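Home Syllabus Notes Problem Sets Archive

This site uses cookies to remember your login. Accept / Settings

Notes 3: What a Planner Knows About a Box

Reading for this week: Wara planner manual, the chapter on contact modes. Skip the marketing pages.

Papers on bimanual packing like to report one success rate for the whole task. Don't trust it. Closing a carton is a chain of small jobs (find the flaps, touch them, fold them in order, hold them down, tape), and one number tells you nothing about which link is weak. The Vustimach log we will use has 652 episodes, and 76 of them are tagged "failed" with no further note. That tag is close to useless for debugging.

Start with perception. A flap is a thin plate on a soft hinge. Wara models it as a rigid panel with one joint angle, a fair guess for new cardboard and a poor one after a few uses. Before any fold, the state estimator has to give an angle for each of the four flaps separately, and errors there go straight into the approach pose of each fingertip.
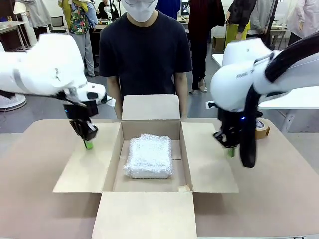 Fekete disagrees with this part of the notes: estimate nothing, close the gripper on whatever is there, and let the force reading sort out the angle. I take the point, but force feedback only helps once you have made contact on the correct side of the panel. Come in on the wrong side and the controller will push very confidently in the wrong direction.

Now planning. Flaremow treats the two arms as one system with a shared clock - good for holding two flaps at once, bad when one arm stalls and the other has to wait.

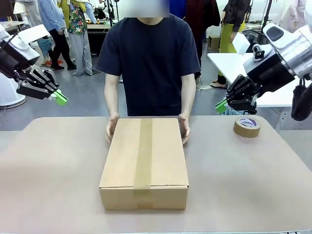 Goal tests are where I see the most wishful code. Many scripts declare success when both arms reach their final pose, and a pose says nothing about the carton. A better test looks at the lid: one strip of tape running lengthwise down the middle and on over the front face, with the seam between the flaps showing as a thin line. Even that check can't tell you how well the tape sticks.

For next time: take 65 episodes from the log, write your own failure labels, and compare them with your partner's. Expect to disagree - bring the cases where you did.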